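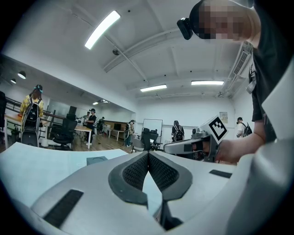 Attachment to ticket 1802. View over the gripper, second unit and its marker cube held up beside it.

Ticket 1802
Product: Trurneo tracking
Component: marker detection, relative pose
Raised by: Rokeya Khondokar, Zumance
Assigned to: Selvaraj Kumarasinghe
Priority: normal, raised to high by customer
Status: resolved, one follow-up open

Summary
Relative pose between the two handheld grippers jumps when the second gripper comes in towards the edge of the fisheye view. The cube is plainly visible to the eye. Single-gripper tracking is fine.

Rokeya Khondokar, 09:12
We updated Trurneo on all stations in February and have had this since then. With both grippers in the middle of the view the relative pose is steady. When the operator brings the second one in from the upper right, the pose flips over, comes back, and sometimes flips again. In the Flirex viewer the second gripper points backwards for a few frames and then snaps round. After that the whole episode is marked bad by the smoothness check and we lose it.
Recording is at 30 frames per second. We have cleaned the lenses and swapped the two grippers over. Same result both ways round.

Selvaraj Kumarasinghe, 09:40
Thanks. Please send:
the detector log for one bad episode
the calibration file for the gripper that is doing the looking
your station config, including anything under "mask" and "exposure"
Please don't recalibrate yet. I would like to see the file as it was when the fault happened.

Rokeya Khondokar, 10:05
All three uploaded. The config is the default one apart from exposure, which Shafiq set by hand.

Selvaraj Kumarasinghe, 10:51
First pass through the log.
The marker is detected in nearly every frame of the bad stretch, so it is not dropping out. The trouble is in the corners. Two of the four wander by several pixels from one frame to the next while the other two stay put. With the marker seen at a slant, that is enough for the solver to pick the wrong one of its two possible answers, and you get the backwards gripper in Flirex.
The filter that is meant to reject the wrong answer compares against the last good pose. If the first wrong frame gets through, it becomes the last good pose, and the correct frames after it are the ones thrown away. I have seen that on another ticket.
Two things to check: exposure, and whether the undistort step is on.

Shafiq Bhattacharjee, 11:08
Exposure is 800 microseconds, fixed gain, auto off. I set it because auto was hunting whenever a ceiling light came into view. The lights are long fluorescent fittings and the gripper's own white plastic is bright as well, so auto kept pulling everything down and the marker went grey. At the fixed value the plastic is a bit overexposed but the black border on the cube has good contrast.

Selvaraj Kumarasinghe, 11:20
Agreed, leave exposure as it is. I checked the border contrast in the log and it is well above the limit in good and bad frames alike.

Selvaraj Kumarasinghe, 11:47
Undistort is on in your config. It was off by default in the previous release and on in this one. The release notes mention it under "performance" and they should have had it under "changes in behaviour". I have passed that on.
What it does: the fisheye picture is flattened before the marker search runs. Close to the centre this changes very little. Towards the edge it stretches a lot, the marker comes out long and soft, and the corner refinement then works with a window that is too small for it.
Please try this on one station only:
1. Stop the recorder.
2. In the station config set detect_on to raw.
3. Leave pose_model as fisheye. The corners are then corrected as points after detection.
4. Restart the tracking service. A reload is not enough for this setting.
5. Run the bad episode again through offline replay and send me the new log.

Rokeya Khondokar, 12:33
Done on station two. Much better but not gone. The long run of flips in the middle of the episode is clean. There is still one short burst near the end, when the second gripper is brought down close to the first.

Selvaraj Kumarasinghe, 13:15
Looked at the new log. The remaining burst is a separate problem and I think it is the body mask.
The mask blanks out the gripper's own housing so that the detector and the SLAM front end ignore it. Yours is drawn as a plain polygon with a generous margin. The white panel that rises up the right-hand side is inside it, which is correct, but the margin also takes in a strip of the room next to the panel and above the fingertips. When the second gripper comes in over the top edge of the first, the cube can drift into that strip. One corner gets clipped and the detector guesses it from the two sides it can still see.
Who drew the mask?

Rokeya Khondokar, 13:22
It came with the station image. I have passed this to Habibur, who looks after those.

Habibur Jayawardena, 13:50
The mask in the image was made for the older housing, which was wider at the right. I never redrew it for the current one. I can do it in Flirex this afternoon. How tight should it be?

Selvaraj Kumarasinghe, 13:58
Follow the edge of the plastic and leave a couple of pixels. Keep the fingers in the mask, and draw them at full opening so that they don't poke out of it. Please save it as a new file and point the config at it, then we can go back if SLAM complains.

Habibur Jayawardena, 15:10
New mask saved and in use on station two. Replayed the same episode and the burst near the end has gone. Map quality score is the same as before, no extra features picked up on the housing.

Rokeya Khondokar, 15:36
Did a live run as well, moving the second gripper in from the right slowly and then fast. Slow is fine. Fast gave one flip, right out at the edge where the picture starts to go black.

Selvaraj Kumarasinghe, 16:02
At that point the marker is very small in the raw picture. Set min_side_px to 32. Anything smaller is then dropped and the tracker coasts on the gripper's own motion data until the marker is big enough again. You will see short gaps in the relative pose, shown in amber in Flirex. The smoothness check accepts these if they are shorter than the gap limit in the config.

Rokeya Khondokar, 16:29
Set and tested. No flips in the live run, two amber gaps, both accepted.

Prasanna Kumarasinghe, 16:44
Joining from the Trurneo development side. I have reproduced the filter problem that Selvaraj described at 10:51. When a wrong answer is accepted it should not be able to lock out the right one. The change keeps both candidate poses for a short window and chooses between them once there is enough motion to tell. It needs a review before it can go into a release. I have opened it as a follow-up and linked it here.

Selvaraj Kumarasinghe, 16:55
Settings to copy to the remaining stations:
detect_on: raw
pose_model: fisheye
min_side_px: 32
body mask: Habibur's new file
exposure: no change
Episodes already marked bad can be put through offline replay with these settings. Raw video is kept, so nothing needs recording again unless the second gripper was out of view altogether.

Rokeya Khondokar, 17:10
Rolled out to all stations. The replay queue is running overnight. Happy for this to be closed, please leave the follow-up open and copy in Shafiq.

Status changed to resolved by Selvaraj Kumarasinghe, 17:14
Follow-up: pose filter accepts wrong candidate after first bad frame. Owner Prasanna Kumarasinghe. Copied: Shafiq Bhattacharjee.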